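Field Technician, Small Cell Installation (2 open positions)

Usunero is looking for two field technicians for our network team in Herklow. We build and maintain small cell sites for mobile operators. Our present contract covers 2,000 sites, and 1,000 of them are still waiting for installation.

Your work

You will mount radio units on poles and rooftops, connect fiber and power, and test each site before it is handed to the operator. Most of the sites use our Golen cabinet. You will also write a short report for every visit, in English.

What we ask

At least two years of work with radio or fiber equipment
A valid driver's license
No fear of heights
Readiness to work at night, two weeks in every month

Experience with Nakajima test software is welcome, but we can also teach it to you.

What we offer

A permanent contract, a company van, paid training, and extra pay for night work. Health insurance starts from the first day and includes prescriptions and dental care.

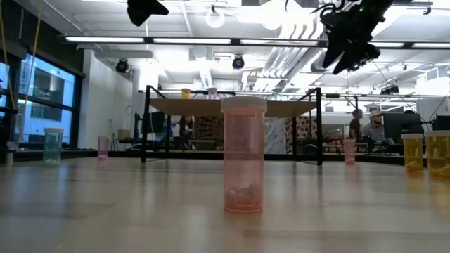

Tablets in tinted bottles with white caps.

How to apply

Please send your resume and a short letter to the Usunero office in Herklow. Write "Field Technician" in the subject line. Interviews will be held in May, and we answer every application.

Posted: 2025-05-07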